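4. Collecting demonstrations: cap on stand

This section covers recording two-handed demonstrations for the cap task. It assumes that the handheld grippers have been assembled (section 2) and that both have passed the width check (section 3). If either gripper has been dropped since its last width check, go back to section 3 before you record anything.

The task was chosen by Rowena Lacson for the soft-object part of the Lumbao study. The question in that part is whether a policy trained only on handheld demonstrations can shape a soft object with two hands before placing it. A cap does not hold its shape, so the demonstrator has to open it, keep it open, and lower it over the dome of the stand. Policies trained on rigid objects alone did poorly at the opening step in the pilot, and most of what follows is meant to get clean data for that step.

4.1 What you need

Left and right handheld grippers, with cables
Foam board, laid flat on the table
Wire hat stand
Cap
Recording computer running Vurnow, with the task file cap_stand loaded
Task log (shared sheet, one row per episode)

Use the cap and stand assigned to your station for the whole session. Swapping objects partway through is allowed only between sets, and the change must be entered in the log.

4.2 Setting up the station

1. Lay the foam board on the table inside the frame. It should not rock when you press on a corner.

2. Put the hat stand on the board, dome up, within easy reach of both grippers.

3. Place the cap beside the stand. Follow the start pose given for that episode in the log (see 4.3).

4. Plug in both grippers and wait for Vurnow to list them as L and R. If the two are reversed, stop and swap them in the device menu. Do not swap the grippers between your hands to make up for it.

5. Run each cable away from the work area so that it does not cross the board. Leave enough slack to lift either gripper to shoulder height.

6. Open and close each gripper fully three times. Watch the width trace on the screen. It should return to the same line each time.

7. Pull sleeves back or fasten the cuffs so that loose fabric cannot get between the fingers.

Caution: The finger linkages can pinch skin. Keep your free fingers behind the linkages whenever the gripper is moving.

Caution: Cables on the floor are a trip hazard. Set up your standing position before you pick up the grippers, and do not step backward during an episode.

4.3 Start poses

There are four families of start pose: flat, folded, inverted and crumpled. The log assigns them in mixed order. Do not group them to save time. In an early batch all of the crumpled episodes were recorded at the end of the session, when the demonstrator was tired and slower, and the policy picked up the slow approach along with the pose.

For a folded or crumpled start, press the cap out of shape by hand, drop it onto the board, and leave it as it lands. Do not straighten the brim. The only adjustment allowed is to move the whole cap if it has landed off the board or against the stand. 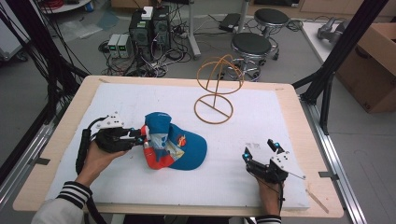 Start each episode with both grippers in view of the head camera and the cap within reach. The first contact should come from whichever gripper has the clearer approach to a free edge of fabric. With the crumpled blue cap near the center-left of the board and the stand just behind it to the right, the left gripper has its fingers on the cap while the right one is held upright with its fingers open. Keeping the second gripper open and ready like this shortens the wait before the second grasp. If it is left closed, the demonstrator has to open it on the way in, and the extra motion shows up in the trained policy as a hesitation.

Note: The patterned plates on the grippers must stay clear of your hands and sleeves. An episode in which either plate is covered for more than a moment will be dropped by the tracking filter, and you will have to record it again.

4.4 Recording an episode

1. Hold both grippers still over the board and press the foot switch. Wait for the tone.

2. Reach for the cap with the first gripper. Close on fabric only. If you have caught the board as well, open and try again without stopping the recording.

3. Bring in the second gripper and take hold of another part of the cap.

4. Move the grippers apart until the opening of the cap has some width to it. It does not need to be round.

5. Lift the cap over the stand and lower it onto the dome.

6. Release one side, then the other. Do not pull down on the cap after release.

7. Return both grippers to the position in step 1 and press the foot switch again.

8. Mark the episode in the log as S (cap stays on stand), P (cap on stand but hanging from one side) or F (anything else).

A missed grasp followed by a second try is useful data and should be kept. Throw out an episode only if someone bumped the table, a cable caught, or the tone did not sound.

Work at a natural speed. Janelle Evangelista compared slow and natural demonstrations from the same person and found that the slow set gave worse results on the robot, mainly at release. The slow demonstrator tended to hover above the dome, and so did the robot.

4.5 Checking the grasp from the gripper camera

After every set, open one episode and look through the gripper camera video for both sides. This takes a few minutes and catches most problems before they spread through a whole session.

Look for the following:

The finger pads are visible at all times.
The fabric is between the pads and has not ridden up past them.
The stand comes into view before the placing move begins.
The picture is not washed out by the lamps.

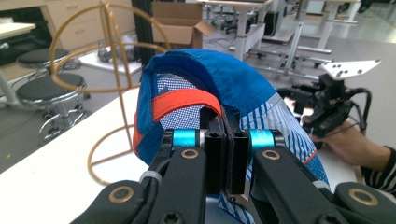
A good grasp takes a small amount of fabric and leaves the rest of the cap free to hang. If too much is gathered between the pads, the opening closes up and the second gripper has nothing to hold. Check too that the view gives the policy what it needs for the next move. Here the cap is pinched between the two flat black pads at the center of the view, its white mesh lining is exposed, and the wire hoops stand in plain sight just to the left. The lining matters because it tells the policy which side of the cap it is looking at. In episodes where only the outer fabric could be seen at the moment of grasp, the policy was far more likely to set the cap down the wrong way up.

If the stand is hidden behind the cap for the whole lift, move the stand a hand's width to the side before the next set and note the change.

4.6 Set size and breaks

One set is 19 episodes. Take a break after each set, even a short one, and put the grippers down on the table during it. Rerun step 6 of section 4.2 before starting again.

The target for each station is 400 usable episodes. Plan on recording roughly 500 to get there. Stations that stopped at the target count without allowing for dropped episodes had to be set up a second time, and the lighting did not match.

4.7 What the first round showed

The first round was trained on the data from the Zollstead and Gostano stations and tested with start poses that were not in the training set. Malcolm Haslam ran the tests. The main points that affect collection are these:

Flat and folded starts were handled well. Most failures came from inverted starts, where the first grasp caught the brim and the cap could not be opened.

Adding episodes with a recovered grasp helped more than adding the same number of clean ones. This is the reason for the rule in 4.4 about keeping missed grasps.

Policies trained without the head camera view did nearly as well at grasping but lost accuracy when placing the cap on the stand. Keep recording all views, including for sets meant for the gripper-only comparison.

The result has been tested with one style of stand. Eduardo Tagle is preparing a second task file for a solid stand, and its set-up steps will differ from the ones given here.

4.8 Common problems

Width trace drifts during a set. Stop and repeat the width check in section 3. Episodes back to the last good check should be marked for review.

Tracking drops out on one side only. Look for a sleeve or cable over the plate. If there is nothing covering it, wipe the plate with a dry cloth and check that it is tight.

Stand slides when the cap is lowered. Lower more slowly over the last part of the move, or turn the board over if its surface has become worn. Do not tape the stand down. It is not taped down during robot tests.

Tone sounds but no file is saved. The disk is full or the task file was closed. Save the session log and send it to Maribeth Macaraeg before restarting Vurnow, as restarting clears the error record.

4.9 Ending a session

1. Close the task file and wait for the upload bar to finish.

2. Unplug both grippers at the computer end first.

3. Coil the cables loosely and store the grippers with the fingers open.

4. Enter the count of S, P and F episodes at the bottom of the log.

Continue to section 5 for processing and filtering.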